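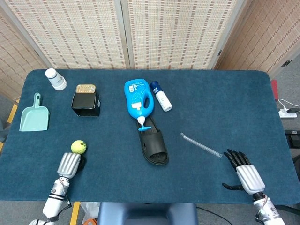
Noise between desks is the most common complaint in shared study rooms, and our project looked at whether cheap, movable dividers do anything about it. We worked in the Kiliren study room on the second floor, which has a hard floor, bare walls and one long row of windows. Most students we talked to assumed that any screen blocks sound. The folding type, with three woven panels in pale wooden strips, is easy to find and easy to move, so we made it our main test case. We compared it with a heavy curtain and with a Mito foam screen borrowed from the music department.

Method

Ankit Semwal set up a speaker on one desk and a sound meter on another. The speaker played recorded conversation at the same volume each time. We took readings with no divider, then with each of the three types in the same position. Every reading lasted 50 seconds. Nhi Sầm kept the log and also ran the survey, which went out in April and got 43 replies.

Results

The folding screen lowered the reading by less than one decibel. The curtain did a little better. The foam screen gave the largest drop, four decibels, but only when it stood close to the speaker. Moving it back to the middle of the gap lost most of the benefit.

The survey did not match the meter. Students who sat behind the folding screen rated the room as quieter than students who sat in the open. Several wrote that they were less distracted when they could not see who was talking.

Problems

The windows could not be opened or closed between runs, so street noise varied. Two readings from the first session were thrown out when the Thakur meter was found on the wrong setting. We also had only one folding screen, and a tighter weave might give a different number.

Next steps

We would like to repeat the test with carpet on the floor. The quote we got was 900 dollars, and we have not found the money yet.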